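Tuesday people, Friday night

Robotics club, week 7, in which we attempt jewellery.

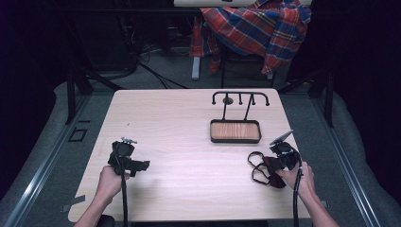

Archie Purves reckons the whole club has gone soft, and that in January we were at least still pretending to build something with wheels. He left this under the last post, along with a request that I stop calling it "the sport". Noted, Archie. The sport continues.

For those who missed the January post: the club at Brarngate used to make small wheeled things that drove into skirting boards. We were good at it. Then Osano, our rivals from the other side of town, announced they were entering the manipulation class at the spring meet, and we all discovered that we'd been bored of skirting boards for years and had just been too polite to mention it.

The manipulation class works like this. You get a list of household jobs. You record people doing those jobs with a pair of handheld grippers, you feed the recordings to your software, and on the day your arms have to do the same jobs on a table they've never met. The meet lends everyone the same arms. All the cleverness, if you have any, has to be in the recordings.

Our list has three jobs on it. The first is folding a tea towel, which we can do. The second is putting a lid on a box, which we can do if the box is in a good mood. The third is hanging a bracelet on a stand, and that's where I've spent every evening since the clocks of my social life stopped.

You'd think it would be the fun one. A bracelet is a small thing and a hook is a small thing, and people have been introducing them to each other for centuries. But try it with a gripper in each fist. You lose your fingertips, you lose most of your wrist, and you find out how much of your ordinary day depends on a thumb doing something sly at the last moment. My first clean run took so long that the software marked it as two separate attempts, both failed.

The rules ask for 600 usable recordings per job. Usable means no dropping, no knocking the stand over, and no swearing on the audio (that last one is ours, after an incident with a parent). We had 19 by the end of the first night. I put the number on the whiteboard and somebody rubbed it out, to be kind.

Things have picked up. Ceketti worked out that if you go in from the side, slowly, and let the loop open under its own weight, you can get it over the hook without the stand shuffling off across the table. I had been going in from the front like a man posting a letter in a gale. We now all do it the Ceketti way, which has made Ceketti unbearable.

There was an argument about whether we should all do it the same way, mind. One camp says the software learns faster if every run looks alike. The other camp says it'll then fall to bits the moment the stand is turned a few degrees, and the meet is exactly the kind of event where somebody turns the stand a few degrees. We settled it by agreeing to shift the stand between runs and keep the approach the same. Both camps think they won, so I'm leaving it there.

Varma is the name we've given the software, by the way. It used to have a version number but people kept getting it wrong. Varma trains overnight and in the morning it sends a graph to the club chat, and a dozen adults who should be getting dressed for work look at a wobbly line and decide what sort of day they're having. Yesterday's line went down, then up, then down. Opinions differ on what this means. Mine is that I should have had breakfast first.

Next session is Fri 22 March, usual time, usual door, ring twice as the bell only hears the second one. If you're new, come anyway. The grippers take an evening to get used to and your forearms will have views the next day. Bring biscuits. Bring bracelets too if you've any you don't mind seeing handled without much grace, because Varma needs variety and my own collection was never extensive.

Archie, you're down for the seven o'clock slot. There are no wheels on it, but I can draw you some.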